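3.2 Hardware and test setup

The system under review is the Parari bench kit, sold by Eltwood as a package for small laboratories and teaching rooms. The package contains two arms with parallel grippers, the front rail, the mounting brackets, the control software and one year of remote support. We bought the kit at the normal list price and we assembled it with the printed guide only. The assembly needed one afternoon. The guide is clear for the mechanical part, but the chapter on cable routing is short, and we had to write to the support service before the arms could reach the back row of the table without pulling on their cables.

For all trials the two arms were fixed on the aluminum rail at the front of the table, facing a row of three mesh baskets: white, green and white. The walls were covered with patterned paper and the table with a printed cloth. A plain grey background is used in the demonstrations of the seller, and we wanted to know how the kit behaves when the colours behind the objects are less kind. The task was to sort wires into the baskets (Figure 4).

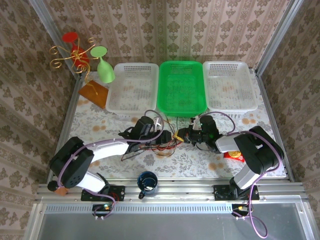
The operator gave each command from the Zodberg console, which is offered as an optional module. The console divides a task into short steps, and each step can be repeated or cancelled. We kept the factory values for speed and grip force during the first block of trials. In the second block we reduced the speed by 32 per cent, following the advice of the support service. Each trial was limited to 45 seconds for one wire, and a wire still on the cloth after this time was recorded as a failure.

Wires were chosen as the main object because they are difficult in two ways. They are thin, so a small error in height is enough to close the gripper on nothing, and they hold on to each other, so that lifting one can move several. The seller lists "flexible parts" among the supported objects – without saying how thin a part may be. A mug, glasses and a small packet also stood on the table. These were not targets, and any contact with them was noted by the operator in a separate column.

The trials were recorded with the Asante logging service, which comes free with the kit up to 3000 entries. This limit was enough for the first block but not for the second, and we paid for the larger plan from April. A buyer should include this cost in the budget.

Figure 4. Sorting task with both arms at the row of baskets. Wires are in the baskets and on the cloth between the grippers. 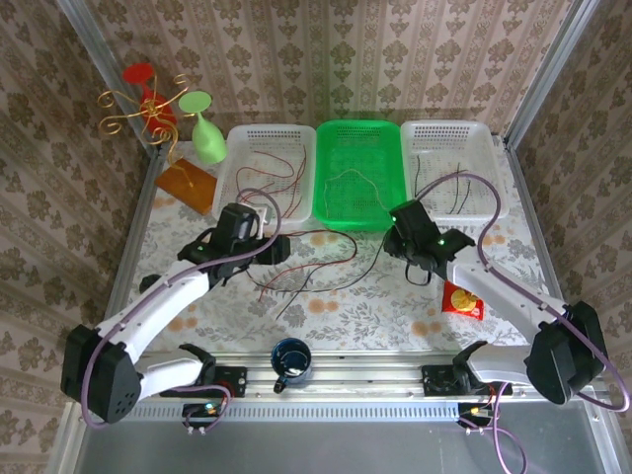

3.3 Measures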